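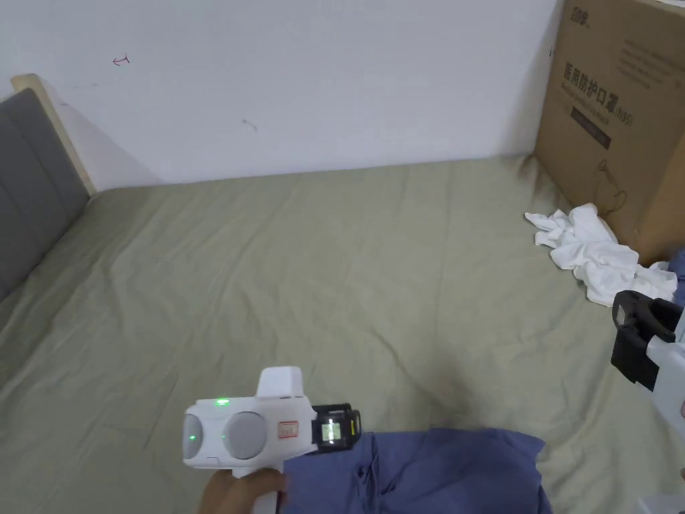
Naseri wrote back that the shade change on the olive is in the detergent and the cloth has nothing to do with it, and would we please rerun in soft water before sending anything else.

Brumwood Textile Workshop › Bench notes › Laundering
24 August 2020 — posted by Brumwood bench
4 min read

Reran the olive in soft water. Same machine, same load weight, same line for drying. Test pieces cut from the end of the roll, selvedge marked with a laundry pen so warp and weft can't get mixed up again (see June, where they did and a whole set of shrinkage figures had to be struck out).

Cloth is the Naseri plain weave, 140 g/m2 on the ticket. I have not checked it with the cutter this time. The blade is due for replacement and has been leaving a whisker on one side, enough to throw the weight on something this light.

Conditions as run:
Water from the softener, not the Drarnusgate mains.
Detergent is the Farico powder without brightener, 4 g per litre, dissolved in a jug first.
Warm cycle, full spin.
Line dried indoors, out of the sun, then left flat overnight before measuring.

Shade. Held against the unwashed offcut under the light box, the soft water pieces are closer to the original than the mains pieces were. Not identical. There is still a slight move to yellow, easier to see at a fold than on the flat. The mains pieces have the same move plus a greyness over the top, and I now think the grey is deposit and the yellow is dye. Two separate faults read as one in the June notes.

Did a quick vinegar rinse on a mains piece to test that. The grey came off most of the way and left the yellow. That is decent evidence for deposit. The handle improved too — the piece had been a bit boardy and came up limp.

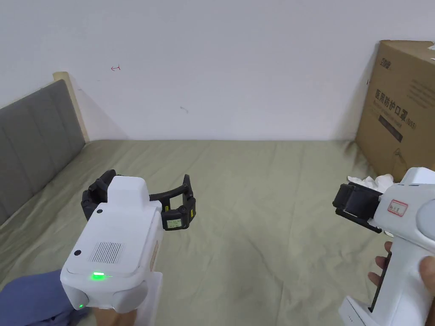 Olive-green sheet on the bed.

Shrinkage. Benchmarks sewn in with white thread, since the pen dots bled last time. Warp is where it all happens. Worst piece went 2 per cent over the limit after the first wash and then hardly moved. Weft held. It fits cloth that has been stretched on the finishing frame and is relaxing back the first time it gets soaked. Repeat washing does not seem to make it worse, so the fix is a pre-wash or a larger cutting allowance, and the allowance is cheaper.

For fitted sheets the allowance has to go in the length and not the width. The current pattern splits it evenly between both. That gives a sheet that is slack across and tight from head to foot, and the corner seams take the load. Pattern to be changed before the next cut.

Rub test. Dry rub clean. Wet rub left a green mark on the white cotton, light but definite. Soft water and mains the same. It did not improve with washing as much as I would expect if it were only loose surface dye, so either the wash-off at the mill was short or the fixing was. Can't separate those from here. Asked Naseri for the dye lot sheet.

Do not wash the olive with the white pillowcases until this is sorted. Same goes for the care label, which at the moment says wash with like colours in type so small it may as well not be there.

Seams. Four-thread overlock held on everything. Hem twist on one piece, which I put down to my feeding and not the cloth.

Things wrong with this run:
The softener was due for salt and I topped it up after the first load, so that load may have been harder water than the others. No test strips left. Order some.
The light box tube is getting old. Shade readings are good against each other, less good against anything in June.
One offcut went missing between the spin and the line. Possibly in the filter.
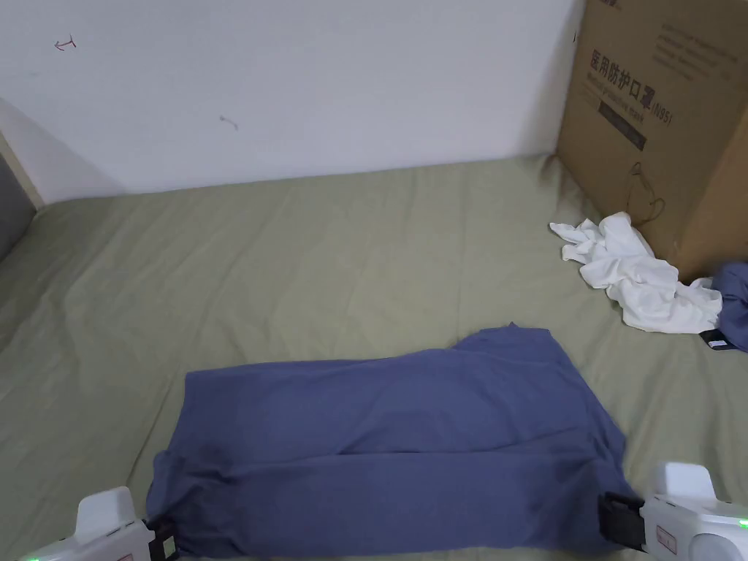
Farico asked whether the powder had been stored open, as it picks up damp and then doses light by volume. It had been open, but dosing here is by weight, so the question is how much of that weight was water. Will repeat from a sealed bag.

Next: mains water, sealed powder, out to 18 washes on a single piece, with shade and rub checked along the way. Vinegar rinse on half of it at the end. Cut the piece large enough this time that there is something left to rub.

Dye lot sheet still outstanding.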